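Rindum家具陈列室翻新后重新开放

位于Dotport老码头旁的Rindum家具陈列室12月结束翻新，重新对外开放。一楼客厅展区换上了新的地毯和灯具，原先靠墙摆放的沙发全部移到展区中间，顾客可以绕着看。

陈列室负责人Tsion Teshome介绍，翻新工程历时21天，期间二楼照常营业。这次调整主要针对客厅部分，餐桌椅和床具的位置没有变动。

客厅展区的主角是一款米白色布艺沙发，靠背带拉扣，扶手呈圆弧形。店方给它配了一只灰蓝色方形抱枕，旁边放一张圆形边几，地面铺灰色地毯。Teshome说，浅色沙发去年问的人多，买的人少，不少顾客担心不好搭配，所以这次干脆把抱枕、边几和地毯一起摆出来，让人看到整套效果。

抱枕由Londoño布艺工作室供货，共有14种颜色，可以单买，也可以随沙发一起订。工作室每两周到店补一次货，缺色可在收银台登记，到货后电话通知。

家住Hirnedport的一位顾客在开放当天下午专程过来，想给新房选一张三人沙发。她试坐后觉得坐垫偏软，但喜欢扶手的高度，最后带走了两块布样，打算回家对着窗帘比一比再决定。

针对浅色面料的日常打理，店员建议每周用软毛刷头吸尘一次，抱枕隔几天拍松并换个方向摆放，避免一侧长期受压。沾上饮料时先用干布吸，不要来回擦。面料保养说明印成了单页，在入口处自取。

陈列室营业时间为上午10时至晚上7时，布样可免费外借3天，需留下联系方式。送货范围包括Dotport和Hirnedport两地，上楼费用按楼层另计，旧沙发回收须在下单时一并预约。
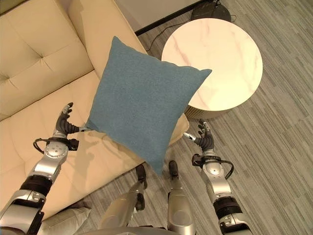
客厅展区的米白色拉扣沙发与灰蓝色抱枕。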